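Old fridges find a second life in Grolach

Grolach's much-loved swap shed has had a bumper September, with neighbours carting in everything from kettles to kitchen cupboards, and the good folk at Brurach Hall have kindly thrown open their side room for the overflow.

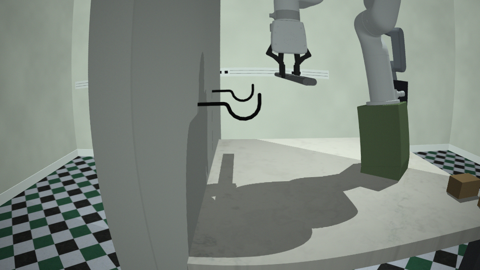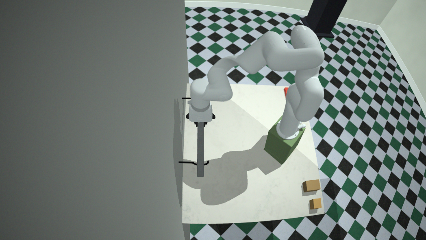
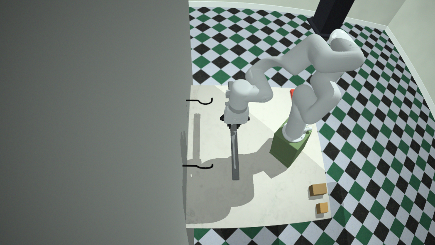

The shed has now passed on 3177 household items, 1150 of them this year alone, and has put $2000 from the gold coin tin towards a new ramp, which will be a real comfort to anyone wrestling a washing machine up those dreadful old steps. Doors open at 9 am, and there are 20 spots for trailers along Cerkuma Lane, so do come early if you're bringing something big!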